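Filtholm Council Opens Grants for Home Repairs

Filtholm Council will accept applications from February for a new home repair grant, open to owners of older houses in the Prurkine and Monau districts. Each household may claim up to $800 toward work on doors, windows and interior woodwork.

The council has set aside funds for 221 grants in the first round. Applicants must have lived at the address for at least four years.

"Many of these homes need small repairs that owners have put off," said Oratile Ngcobo, head of housing. Forms are available at the Andreadis Street office until 4 p.m.

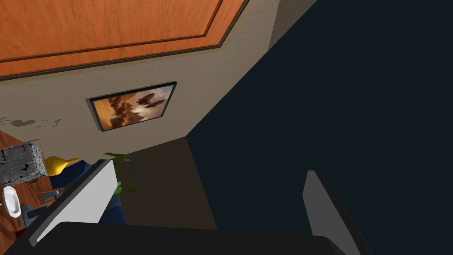 Wood paneling with a raised, darker molding.

A second round will be considered after the council reviews demand.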